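[wrapping-l] Re: satin bows going flat in the box
May 2021 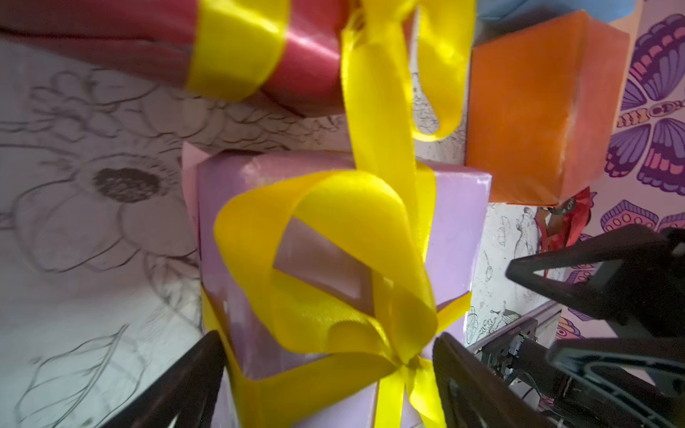

Lavender box with a yellow satin bow, knot on the face, tails down.

> We tie in satin, yellow mostly, on paper-wrapped boxes. The bows look fine on the
> bench. By the time the boxes come out of the carton the loops have gone flat and
> the knot has moved toward one edge. I have tried a tighter knot and I have tried
> wider ribbon. The wider ribbon was worse.
>
> Second question, same job: do you put the bow on before or after the paper has
> settled? Our corners show creases either way and I would like to stop blaming
> the ribbon for it.

Taking the second question first. The creases at the corners come from the paper, and the ribbon has very little to do with them. Coated paper with any sheen will show a fold line wherever it has been bent and opened again. Fold once, run a bone folder along the edge, and don't reopen it. If you have to reopen it, cut a new sheet. A few faint lines near the corners are within what I accept on my own work. Anything that crosses the top face is not.

On the bows. You don't say how the ribbon is tied, so I assume a single length taken around the box, crossed underneath, brought up and tied as a shoelace bow. That construction slides. The only thing holding the knot in place is the tension of the band, and satin on glossy paper has almost no grip. What I do:

1. Tie the band first, as a separate piece, with a flat square knot. Pull it until the ribbon just begins to mark the paper at the edges, then back off slightly.

2. Fix the band to the underside with one short strip of double-sided tape. Leave the sides untaped; it shows as a dull patch through pale satin.

3. Make the bow off the box, from its own length, and tie it down over the knot with a narrow strip of the same ribbon.

With a separate bow you can also throw one away without unwrapping anything.

Loop size. The two loops do not need to match, but both need to be able to stand. Large loose loops that spread over the face look generous and pack badly. If the boxes are going straight onto a table, leave them large. If they are going into a carton, take the loops down to half the width of the face and open them on arrival with a finger inside each one. I include a card with that instruction. Customers do follow it.

Wider ribbon made it worse for you because a wide loop has more of its own weight to carry and no more stiffness to do it with. Wired edge solves that, at the cost of the shine. I have used the Corora single-face satin since 2016 and tested the Nilcombe double-face against it last September. The double-face holds a loop better. The single-face has the brighter surface, but the dull back shows wherever a tail twists. For bows with long tails or a rising strand I would pay for double-face.

Someone asked off list about joining several boxes with one run of ribbon, so that the bow on one carries up into a strand that picks up the next. It can be done. Each box needs its own band, taped under, and the connecting strand must carry no load. Leave enough slack for a hanging loop between boxes. If the strand is taut, moving one box drags the bow on its neighbor.

Supply notes, for the archive:

- Alarcón sells the satin on 400-yard cones as well as on small spools. The cone is wound tighter, so let a cut length hang overnight before tying or it will keep its curl.
- Drituvier will cut paper to size, minimum 2 reams per color. The lavender scuffs more than the darker shades. Stack it face to face.
- Cut tails with a hot knife, or scissors and a flame kept well to the side. Pinking shears fray within 3 handlings.

I have not found a spray stiffener that leaves satin unmarked. If anyone has, please post the name and what it was tested on. I'd also like to hear from anyone using paper-backed satin on large boxes, in particular how it behaves at the knot.

--
To unsubscribe, send a blank message with "unsubscribe" in the subject line.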